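Home | Tables | Cloth & Cushions | Cues | Contact
Category: Trade Talk
July | By Emese Halász

Gwilym Sayce has re-covered 308 pool tables, 33 of them for the Gittins rooms. He starts each job at the rails.

"If the cushion rubber has gone hard, new cloth won't fix the rebound," he says. "I pull one rail and check it before I quote."

On darker greens he allows 15 minutes for brushing, always in one direction, because chalk dust greys the colour near the centre.
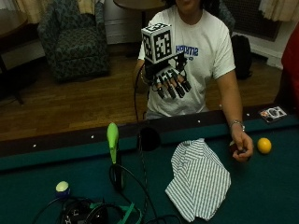
Morfudd Craddock disagrees on the order of work, saying that the slate should be levelled before a rail is touched, and that a table out by a hair at one end will make sound cushions look faulty.

Sayce accepts the point for older tables. "On a three-piece slate, yes. I re-wax the seams and level again after the cloth is stretched."

The sight markers get a damp cloth and no solvent. "Solvent lifts the finish on a dark rail. I've refinished eight for that."

Balls are washed in lukewarm water and dried by hand before they go back on the felt.

Previous | Next | Back to Trade Talk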